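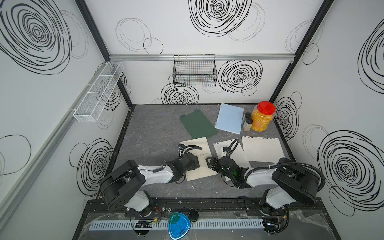
Section 2 - Sorting and stacking notebooks

By Rhiannon Rowlands
August 12, 2021

Before you start: clear a flat space big enough to lay every notebook down on its own. Jars and bottles go to the back, lids on tight.

1. Lay everything out. No piles yet. Spiral pads can sit crooked, fine for now.

2. Flip through each one. Used pages, blank pages, loose sheets. Loose sheets go in the Bevden folder - not back in the notebook.

3. Pick the base. Biggest lined pad on the bottom, always.

4. Stack by size, smaller on top. Turn every second spiral the other way round so the pile dosen't lean.

NOTE: Top-bound pads don't play nice with side-bound ones. Make 2 stacks if you have both.

5. Square up the edges with flat hands. Don't bang the stack on the table, the coils bend.

6. Label the front cover, top right. Pencil first. If there's already writing there, go under it.

CAUTION: Wire ends are sharp. Tuck them in before you slide one notebook over another or you'll scratch the cover.

7. Stand the finished stack in a Skimik tray or hang basket. Nearly 9 notebooks is the limit for a wire basket, less if theyre thick.

Bent coil? See Section 4, ask Bindu Reddy for the small pliers.

Last updated: August 12, 2021
2 comments - 2,144 shares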